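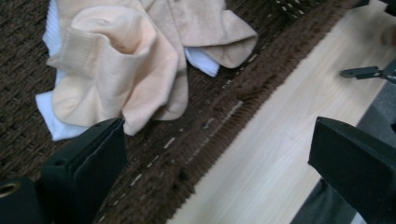 Figure 1. Beige and white socks on a dark brown woven rug.

Household Textiles and Care, Unit 4: Picking Up, Sorting and Pairing
Handout prepared by Elvira Mamani for the evening group, Dosadthorpe Adult Learning

Welcome back, everyone, and thank you for the lively talk last time about wool (Kausar Khokhar, I have looked up your question about felted mittens and will bring the answer along). This unit is about the humblest laundry job there is, and I am fond of it, so please forgive me if I go on a bit.

We begin on the floor, where a great many socks spend their evenings. Look at Figure 1 before you read further. The beige sock is folded over itself and partly covers the white one, and if you glanced at it from the doorway you might well take the lot for a single item. Both have ribbing, but the colors tell you at once that you aren't looking at a pair. The habit I would like you to practice is lifting the top piece by itself, giving it a gentle shake, and only then reaching for what was underneath. If you scoop up the whole bundle it tends to go into the wash as a bundle, and the middle of it never gets properly rinsed.

Opening out

Put your hand inside the sock as far as the toe, pinch, and draw the toe back toward the cuff until the sock is the way you want it. I wash mine inside out, as my grandmother did, because the inside is where the skin and lint collect. Xiomara Escobedo washes hers right side out and we have agreed to remain friends! Whichever you choose, do the whole load the same way.

Smooth the cuff with your palm while you are there. Ribbing is knitted so that it can stretch and spring back, and it will do that for years if it isn't yanked. Please don't pull a sock off the line by its cuff — I still catch myself doing it when rain is coming.

The rug and the floor

Socks that have been lying on a rug bring some of the rug with them, and a fringe is a great holder of fluff. Turn the fringe back with your fingers, check along the edge for anything small, and comb it flat again by hand. 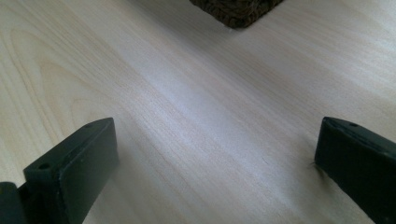

Once the socks are up, go over the bare boards with a dry dust mop, working along the grain and toward the rug, and then do the rug last. Alvar Solberg asked whether to use a damp cloth on wood. A well-wrung one is fine now and then, but water shouldn't be left standing on it.

Sorting and pairing

Whites in one pile, pale colors in a second, darks in a third. Beige goes with the pale colors, please, even when it looks nearly white under the kitchen lamp. Wash at 40 degrees Celsius unless the label says otherwise, and dry flat or over a rail.

When you pair, lay the two socks heel to heel and compare the cuffs first, then the length. Fold them in half together. I no longer roll them into balls, as that keeps one cuff stretched the whole time it sits in the drawer.

For next time

Bring 10 clean socks, unpaired, in any condition. Arlo Mahmoud has kindly offered to bring his darning mushroom, and we will start on heels.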